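Small Things on the Bed: A Conversation with Honeylyn Lumanlan on Sorting Personal Items in Shared Housing
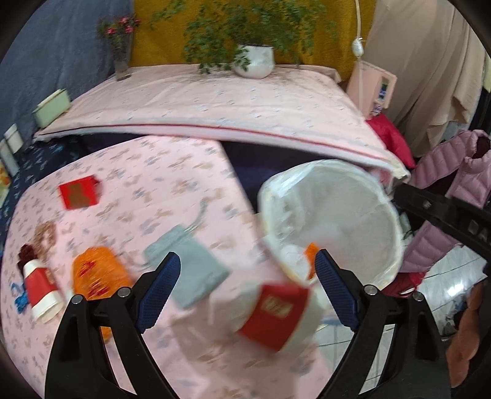
What is the best place to sort small personal items before they are put away?
A made bed is the best place in most rooms, as it is flat, soft and large enough for every item to be laid out separately.

Honeylyn Lumanlan has been Residential Life Coordinator at Tondale House for 7 years. The residence provides furnished rooms to students and trainees, most of them living away from their families for the first time. In March the residence adopted a short written guide on keeping personal items in order, which Ms. Lumanlan drafted with Kamil Hudec of the housekeeping office. She met with the residence newsletter to discuss how the guide came to be written and what residents may expect from it.

The guide deals almost entirely with small belongings. Asked why furniture and clothing receive so little attention, Ms. Lumanlan pointed to the rooms themselves. "Every room has a closet and a desk with drawers, and residents know what those are for," she said. "The trouble begins with hair ties, ribbon, beads, drawstring pouches and little boxes that once had something in them. They have no assigned place, so they move from the desk to the bed and from the bed to the floor."

The first section of the guide asks residents to make the bed before they start. Quilts are to be folded and placed at the upper end, leaving the lower part of the sheet open as a work surface. Ms. Lumanlan said that this step caused more discussion than any other during the drafting.

"Mr. Hudec wanted people to use the desk," she recalled. "I understood his point. Desks can be wiped. But a desk in one of our rooms is already full of books and chargers, and round things roll off it. A ball of yarn will stay where you put it on a quilt or a sheet."

Mr. Hudec, who joined the conversation for a few minutes, confirmed that he had changed his position after trying both methods in a vacant room. He asked that the newsletter remind residents to keep food and open drinks away from bedding. Paper cups may be sorted with other items, he said, provided that they are empty and clean.

Paper cups are the subject of a separate paragraph in the guide. Many residents keep printed ones from celebrations, particularly those in red with gold characters, and the housekeeping staff had no rule on whether to treat them as trash. "We had a complaint about this, and the resident was right," Ms. Lumanlan said. "A cup left on a windowsill looks like something to throw out. The same cup with pens in it does not. The guide now says that staff will not discard a cup from a resident's room unless it is in the wastebasket."

A similar rule applies to small boxes and printed paper. Staff are instructed to leave them in place, and residents are asked to decide for themselves which ones they want to keep. Ms. Lumanlan advises against deciding too quickly. Her own practice is to put doubtful items in a pouch, write the month on a slip of paper, and look again at the end of the term.

On the matter of ribbon and string, she was more definite. "Untangle it first, before you touch anything else," she said. "Ribbon catches on beads, and beads catch on scrunchies. If all of that goes into one bag, you will take it out as a single knot." The guide recommends winding ribbon around a piece of card and keeping beaded strings in a pouch of their own. Yarn should have its loose end tucked in before it is stored.

Residents who do not own suitable containers may request a storage set from the front office at no charge. Each set holds two fabric pouches and a shallow tray. The residence purchased 20 sets as a first order, and Darcy Marchand, who manages supplies, expects to place another before the fall intake.

Ms. Lumanlan was asked whether written guidance was needed for so modest a subject. She replied that room inspections had become uncomfortable for both residents and staff, and that a page of plain instructions had removed much of the uncertainty. "People want to know what we will look at and what we will leave alone," she said. "Their hair things are their own affair. We need the floor clear and the door able to open."

Printed copies of the guide are available at the front office. Questions about storage sets should be directed to Darcy Marchand.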